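Re: [kitchen-list] fruit order for August

Miyuki Sugiyama wrote:
> Gurklow want the August numbers by 5 pm. Are we staying on 60 pieces
> a drop or going up? Also somebody asked about plums again. And can
> we please sort out where the boxes go, I found one under the coats.

Hi all, quick one between meetings, sorry for the mess.

Stay on 60 I think. We went up to 135 for the open house and I was making crumble for days. Answers in order:

1. Bananas. Keep them, they go first every time. Ask for the greener ones if Gurklow will do it, last lot were spotty by the second morning. Not in the fridge please!! Skins go black and then people bin them.

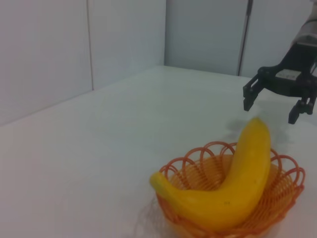

2. Apples. Half what we get now. Smaller ones if poss, the big red ones get one bite and left.

3. Plums. Fine by me but Trodeo were cheaper than Gurklow last summer, 34 for a tray. Miyuki can you check wether they still deliver to us? Their old driver wouldn't do the stairs.

4. Pears. No. Hard, hard, hard, mush.

5. Boxes. Side room shelf, lids off, damp ones straight to recycling. Fruit can sit out on a white table if the bowls are all in the wash, just wipe it after. Peel in the compost tub, not the paper bin, Nomura side have complained twice now. 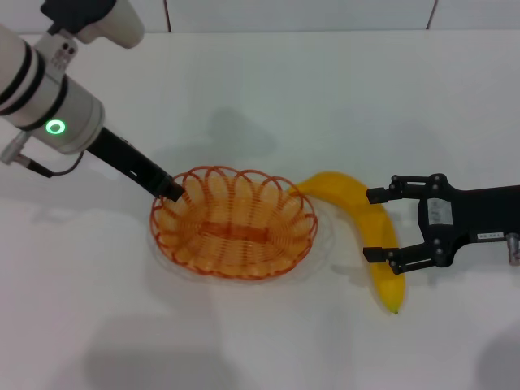 White table, wall side

Oh and the Trakar invoice is still open from the juice thing, does anyone have teh PO number? I don't.

Shout before 5 if you disagree, otherwise it goes in as above.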